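Horror novels set on trains – what am I missing?

marrowlight
I finally read Macedo over two nights and I need to talk to somebody. It's the sleeper train one, where the conductor keeps adding a car that isn't on the plan. The first 80 pages had me checking the hall before bed! Then they all get off at the station, and for me the air went right out of it. Did anyone else feel that?

pageburner_jo
Nope, the station is the best part. The waiting room chapter is the only thing in the book that scared me. The train stuff I'd seen before in Dukoter, and Dukoter did it with more nerve.

marrowlight
Ooh, I haven't read Dukoter. Is it gory? I can take a lot but I skim when it gets to teeth.

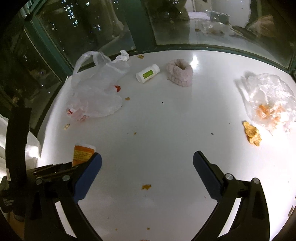 Anyway, back to the station, I do get why people like it. The woman with the timetable is creepy. I just wanted to stay locked in with those passengers, and once there's a parking lot and a road out I stop worrying about them.

pageburner_jo
There's one bad tooth scene in Dukoter, early on, and you can skip it without losing the plot. It's 400 pages though, and the middle drags.

coldspoon
Drags?? The middle is where the brother starts hearing the brakes at home. Jo, we have had this fight before.

pageburner_jo
And I was right then too.

hexagonal_hat
If you want locked in, try Pudum. The whole thing happens in a dining car and the doors never open. It's short and kind of mean. I didn't love the last chapter – too much explaining – but I read it in one sitting.

marrowlight
Pudum is going on the list, thank you! Does the dog live?

hexagonal_hat
No dog. There's a parrot and I'm not telling you.

coldspoon
Skip Stollanus, by the way. The cover has a train on it and they board it on the second to last page. I'm still mad.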